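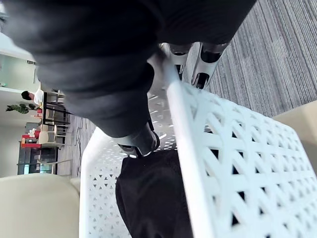 Attachment 1: Dark items on the white plastic chair.

Ticket: 732
Opened: Mar 17, 2025
Site: Cudusstead, ground floor bathroom
Appliance: Brilus front loader, max spin 1000 rpm
Category: Laundry / spin and drain
Priority: Normal
Status: Monitoring

Reported problem
Cottons program runs through wash and rinse, then fails to reach full spin. Drum ramps up, drops back to tumble speed, tries again, and the program ends early. Laundry comes out heavy with water. No error code on the panel. Fault occurs mainly with dark loads that include one large garment. Mixed loads of shirts and towels usually finish.

Initial checks by occupant
Power cycled at the wall, 10 minutes off. No change.
Water supply valve fully open.
Spin setting confirmed at 1000 before start.
Detergent drawer removed and rinsed.

Entry 1
Ran drain and spin with an empty drum. Full speed reached, no knocking. Drain time normal by ear. Pump and belt not suspected at this point.

Entry 2
Repeated with the dark load from the report. Two attempts to ramp, both aborted. Opened the door at end of program. The large garment had rolled up with the smaller black cloth inside it and was sitting on one side of the drum. Separated by hand, put back loosely, spin selected again. Reached full speed on the first attempt. Consistent with out-of-balance protection. The manual describes this behavior under "uneven load" and confirms that no code is displayed.

Entry 3
Drain filter opened anyway. Found lint, a shirt button and a short piece of thread. Cleaned and refitted, no leak at the cap. Spin result with the dark load unchanged after cleaning, so the filter is not the cause.
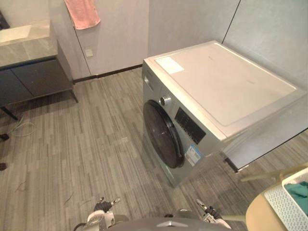

Leveling was checked next, as a rocking cabinet will trip the same protection at lower imbalance. Spirit level on the top panel, front to back: good. Side to side: low on the left. Front left foot turned down until the cabinet no longer rocked corner to corner, locknut tightened. Access is from the front only, with the vanity on the left and the glass shower partition on the right. If the machine has to be pulled out from the back wall, pick up the coiled white cable on the floor at the vanity side first. The teal-green clothing in the basket on the round stool is separate from the dark load and should stay out of the test.

Entry 4
Dark load run again after leveling, full cottons program. One aborted ramp, then full spin. Improved but still sensitive to the large garment. Transit bolts confirmed removed at installation, see Hoarau delivery sheet.

Recommendation
Do not wash the large dark garment with only one or two small items. Add towels to spread the weight, or wash it alone on a reduced spin. If the spin aborts, stop the program, untangle by hand and select drain and spin. Don't restart the whole wash.

Drying: spread the dark items over a rack. Heavy folds left on the chair stay damp in the middle even though the plastic is perforated.

Open items
Recheck locknut after a few washes.
If full spin fails again with a mixed load, request a damper inspection from Hoarau. Quote the Juvum service plan.
Next routine filter cleaning: June.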